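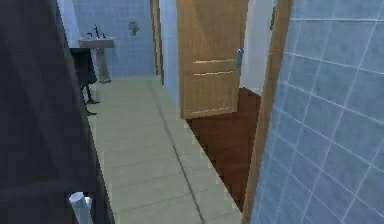 What will the robots do at Urkar's guest lodges?
From November they take over night rounds: finding open doors, checking floors and logging what needs a cleaner. Cleaners still do the cleaning.

Urkar signed with Werkell on May 2, 2026. The Unevora system has so far done 3,083 practice runs in simulated rooms and none in a real lodge. Urkar staff asked that this be said up front.

"I've heard labour-saving promises before – usually the labour just moves," said Poppy Pearce, housekeeping lead. "If my crew spends the morning fixing a robot's list, we've gained nothing."

Simulated testing includes washrooms with tiled floors and rooms entered through narrow openings, such as the one with an easel against the back wall.

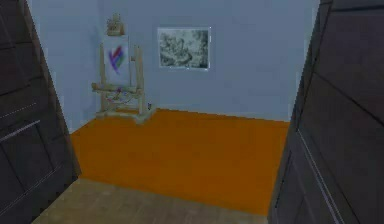
Will anyone lose shifts?
Urkar has put in writing that all 50 housekeeping jobs keep their current hours for 12 months. It has made no promise after that, and staff have asked for one.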